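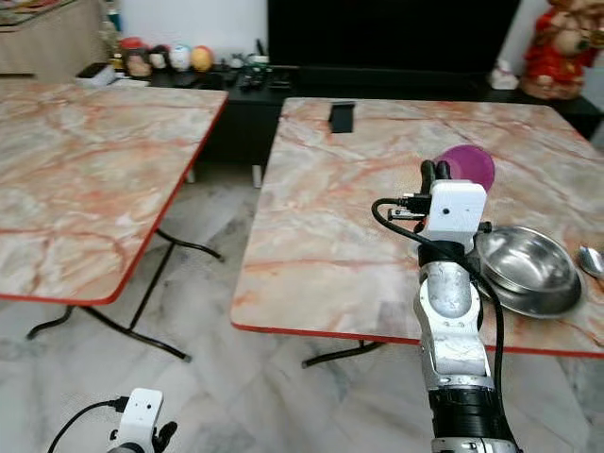 Is it worth paying extra for "stain-proof" plastic plates?

Posted 15th January by ovevik_tenant, Rondbridge

We've had the same set since November and anything with tomato in it leaves an orange ring. The shop in Bekach swears the Vidmar ones never mark, at $80 a set. I doubt it. Ours are the ordinary sort, like the purple-pink plate standing on its edge on the marble-patterned table, and I can't see what the extra money buys apart from a nicer colour on the box. Has anyone owned them for more than a week?

bekach_lurker
Never marks? Pull the other one. All plastic takes up oily sauce sooner or later — it's just slower on the harder kinds. Before spending anything, try this:

1. Mix bicarb with a little water, spread it over the ring and leave it for 3 hours. Rinse, then put the plate in full sun.

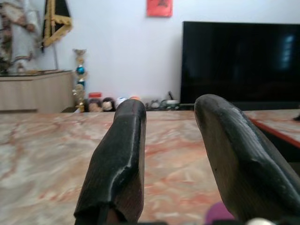
2. If it's still orange, do it once more and then give up. Skip the bleach.

I got 9 plates back to a decent colour that way. Not perfect, mind you.

twotowns
just use steel bowls for pasta, problem solved

Related items
Getting curry smell out of lunch boxes
Are bamboo plates any better?
Cloudy glasses and hard water

Contact us | © Rondbridge Household Help | Back to top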